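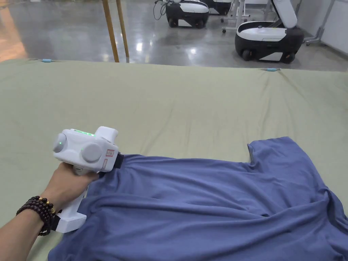 A T-shirt on the cloth table, with the hand-held gripper at the collar.

Home | About us | Research | People | Publications | Join us | Contact

About the Kokness Lab

The Kokness Lab studies how robots can learn to handle cloth. We are a small research group led by Xiaoqing Song, and most of our work is on clothing: T-shirts, tea towels, pillowcases and the odd pair of kids' pyjamas. We share a building with the Leitner workshop and run our own space on the ground floor.

What we work on

Rigid objects have a shape a robot can plan around. A T-shirt has a different shape every time it is put down. Our main project, Jevmont, looks at how a robot can find the collar, shoulders and hem of a garment from whatever state it starts in, and which part it should pick up first.

We teach by demonstration. A person holds a gripper and does the task by hand, and the recorded movements become training data for the robot's control policy. Working this way, a demonstrator can feel the fabric pull and adjust their grip, something we lost when we drove an arm with a joystick. It is also quicker. Our older joystick sessions took most of a morning to produce what one person can now do before coffee.

The Jevmont method

Each demonstration is split at the moments when the gripper closes or opens. We call the pieces between them holds. The policy is trained on holds, and a second, smaller model chooses which hold comes next by looking at the garment as it lies. If a grasp slips, the second model can go back to an earlier hold and try again without starting the whole fold over.

The current training set has 2,625 demonstrations across 5 garment types. We tested the policy on 180 trials with garments it had not seen in training, dropped onto the table from a fixed height. It reached a flat, collar-up layout in 90 of them. The same policy trained on whole demonstrations, with no splitting, did noticeably worse on long sleeves and much the same on towels.

Half is not good enough for a laundry, and we say so in the paper. Most failures came from picking up two layers when one was wanted. Thin knits are the worst for this. Dark colours also gave us trouble under the overhead lights, and we are re-recording some of that material.

How we run the lab

New students spend their first weeks demonstrating. They fold, flatten and re-crumple garments until they know what a good recording looks like, and only then start on the code. Every demonstration is checked by a second person before it goes into the set. Rejected recordings are kept in a separate folder with a short note, and these have been useful for training the slip detector.

Our labelling tool, Urketti, was written in-house and is available on request. It runs on an ordinary laptop. The documentation is patchy past the third chapter.

Working with us

We take honours and graduate students each year, with applications closing in February. A background in robotics helps but we have also had good people from textiles and physiotherapy. Visitors are welcome by arrangement – please write first, as the floor is often in use until 6 pm.

We are glad to hear from laundries, hospitals and clothing recyclers who have a handling problem they would like looked at. Send a short description of the garments and what currently happens to them.

Print this page | E-mail this page

This website uses cookies to remember your display settings. Accept | Manage preferences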